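诺斯科姆旧手册扫描计划进入第二阶段，市民可到图书馆借阅家电说明书

诺斯科姆（Noscombe）公共图书馆从二月起开放一批旧家用电器说明书的借阅和复印服务。首批上架的说明书共236种，涵盖缝纫机、收音机、打字机、电熨斗和台扇，多数由本地居民捐出，少数来自已经歇业的修理铺。

这批资料放在图书馆二楼东侧，紧挨地方志阅览区。读者凭借书证可以外借复印件，借期三周，可续借一次。原件只在馆内翻阅。没有借书证的读者也可以进馆查看，复印按页收费，价格与馆内其他资料相同。

项目由图书馆地方资料组负责，组长是费莉恰·马尔奇尼亚克（Felicja Marciniak）。她介绍，第一阶段的工作是征集和登记，从去年春天一直做到入冬，共收到说明书、线路图、零件目录和保修卡3575件。其中重复的、缺页严重的和受潮发霉的占了一大半，剩下的还要核对型号和年份，所以上架的速度比原先预计的慢。

“很多册子没有封面，第一页也没有，只能靠里面的零件编号去对。”马尔奇尼亚克说，“有一本缝纫机的册子我们放错了三个月，后来是一位读者看出来的。”

第二阶段的重点是扫描。图书馆计划在年底前完成2000件资料的数字化，扫描件将放到图书馆网站的地方资料栏目，供读者免费下载。版权状况不明的资料暂不上网，只提供馆内查阅。凡能联系到原厂或权利继承人的，图书馆会先发函征求意见。

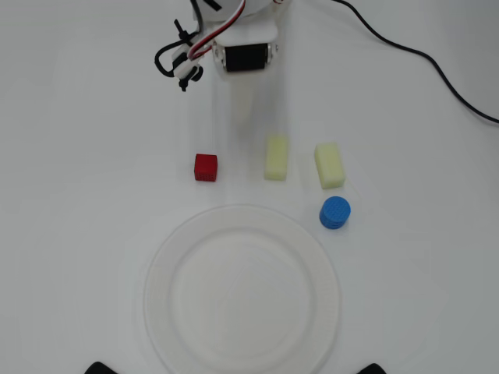 已经回函的厂家中，格拉沃（Gravo）的态度最为明确。这家公司早年生产台式收音机和唱机，目前只做扬声器配件。公司同意图书馆公开全部停产机型的说明书和线路图，并补寄了一箱厂内留存的零件目录。布鲁纳（Bruna）缝纫机的商标几经转手，现在的持有人还在核对早期资料的权属，图书馆预计夏天会有答复。

在已上架的资料里，布鲁纳缝纫机的说明书被翻阅得最多，共有十几个型号，年代最早的一本用三种文字印刷，附有穿线示意图和一张折叠的润滑点位图。图书馆把折页单独复印成大张，方便读者带回家对照。另有一批收音机线路图尺寸较大，馆内复印机印不下，需要提前一天预约，由工作人员分段复印后拼接。

在河街经营修理铺的潘信（Tín Phan）是首批读者之一。他的铺子主要修收音机和小家电，过去碰到没有图纸的机器，只能把线路一段一段描下来。他说，描一张图快的要半天，慢的要两三天，客人往往不愿意为这段时间付钱，有些机器只好原样退回。

潘信从图书馆借走了格拉沃三款收音机的线路图，也把自己多年来手描的图纸捐了出来，大约500张，装在四个文件盒里。图书馆正在给这批手绘图编目，它们不算在首批上架的种类之内，暂时也不外借。按照双方的约定，图纸上会注明绘制人，发现错误时由潘信核对后更正。

“有些图是二十年前描的，当时有几个电容看不清数值，我打了问号。”潘信说，“要是有人手里有同样的机器，能帮我把问号补上就好了。”

除说明书以外，图书馆还准备整理一批维修记录。记录来自丹拉迪（Danladi）电器行，这家店在老市场开了三十多年，前年关门，店主家属把账本和维修登记簿一并交给了图书馆。登记簿按日期写明送修的机器、故障、更换的零件和工钱，部分页面写有顾客的姓名和住址。图书馆将在遮去个人信息之后再考虑开放，时间未定。

马尔奇尼亚克认为，登记簿对研究本地的日常生活也有用处。从已经翻阅的几册看，电熨斗和电热水壶的送修集中在入冬前后，台扇则集中在五月，收音机全年都有。登记簿里还能看到同一台机器隔几年又送来一次，有一台唱机前后出现过六次，最后一次的备注栏里只写了“皮带”两个字。

地方资料组目前有两名全职人员，扫描工作由他们轮流承担。脆化的纸张不能压平，只能摊在托架上逐页拍摄，一本四十页的册子要花一个多小时。图书馆为此调整了地方资料区的开放安排，上午九点到十二点用于扫描，读者可以进入阅览区，但调阅原件须等到下午一点以后。下午的开放时间到六点为止，周末不变。

征集工作仍在继续。图书馆希望收到的主要是本地曾经销售的家用电器的说明书、线路图和零件目录，年代不限，破损的也可以送来，由工作人员判断能否保留。大型商用设备和汽车的资料不在征集范围内。捐赠人可以选择署名或不署名，也可以只借给图书馆扫描，扫描后取回原件，一般需要四到六周。

捐赠资料可送到一楼服务台，请在信封或盒子外写明机器种类和大致年代，并留下联系方式。图书馆不接收机器本身。此前有居民把一台旧打字机连同说明书一起留在服务台，工作人员联系后已请其取回。

图书馆还将在三月举办一次说明书查找辅导，向读者讲解怎样根据铭牌上的型号和编号找到对应的资料。辅导安排在下午两点，地点为二楼小会议室，不收费，需在服务台登记。参加者可以带上机器铭牌的照片或抄下的编号，工作人员会当场协助查找；馆内没有的型号将记入待征集清单，收到资料后再通知登记人。

待征集清单贴在地方资料区入口处，每月更新一次。目前排在前面的是两款布鲁纳便携式缝纫机的零件目录，以及格拉沃一款落地唱机的线路图，格拉沃寄来的那箱资料里也没有这份图纸。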